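Muli: clothes folding on beds, data card

Version 2, June 8, 2025
Maintained by Usman Ansari

What it covers

Muli is a set of short recordings of clothes being sorted and folded on beds in lived-in bedrooms. It holds 2,801 recordings from 70 bedrooms. The bedding was left as the household had it, so there are plain sheets, stripes, checks, florals and a fair number of fleece and plush blankets.

The garments are everyday ones: T-shirts, joggers, hooded tops, shorts, school jumpers, pyjamas. Socks and underwear are in a separate set, Gotach, and are not included here.

Folder layout

garments/ one folder per garment, numbered
beds/ notes on each bed and its covers
labels/ start and finish of each fold, in seconds
splits/ train and test lists, divided by bedroom

Labels

Each recording has a garment type, a main colour, a bedding type and a state. The state is one of heap, part spread, flat or folded. Where a garment is too bunched up to name, the type is given as "unknown". Please don't fill these in by guessing from the next recording along, as the garments were sometimes swapped.

Cords, drawstrings and straps have their own field. It is set to yes if any part is out on the bedding or lying across the cloth, even if the rest is tucked into a fold.

Known problems

Black clothes are hard to label. Seams and hems don't show well and a fold often looks the same as a shadow. We checked 185 recordings of black garments a second time and changed the state on many of them, mostly from flat to part spread.

Deep pile bedding moves with the garment. On plush covers the edge of the cloth can sink in, so outlines there are looser than on cotton sheets.

The bed notes for the Protstead rooms are incomplete. Cover type is there, bed size isn't.

Samples: black clothing on pink covers, cord field set to yes in all three

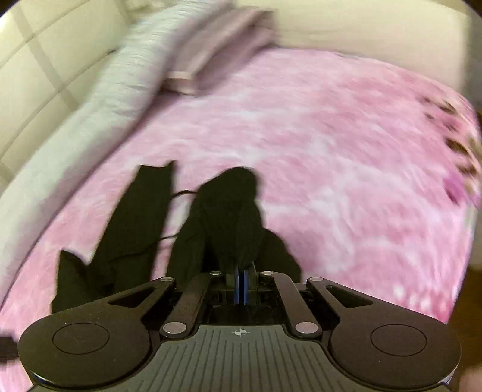
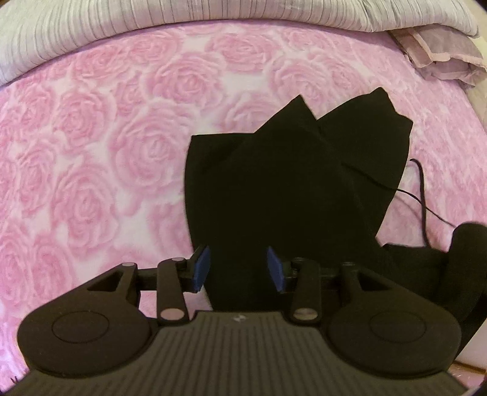
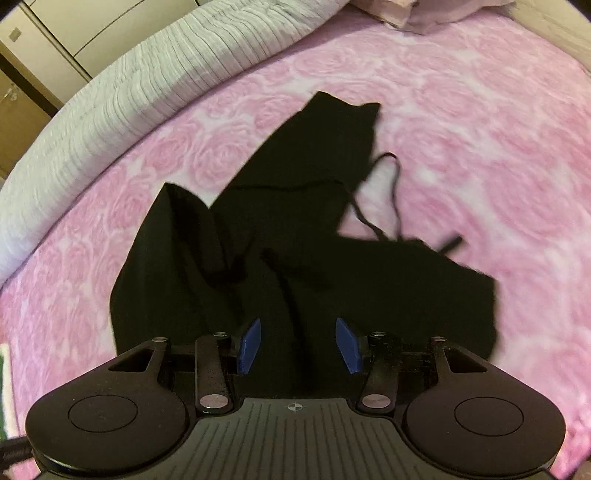 Comment from Suko:
We used the April version for dark clothes and got on better once we stopped treating the cord as part of the outline. With the cord left in, joggers and hooded tops kept coming out far wider than they were. Could the next version split the cord field in two, one for cords lying on the bedding and one for cords lying on the garment? We've done it by hand for the black ones and can send the list over.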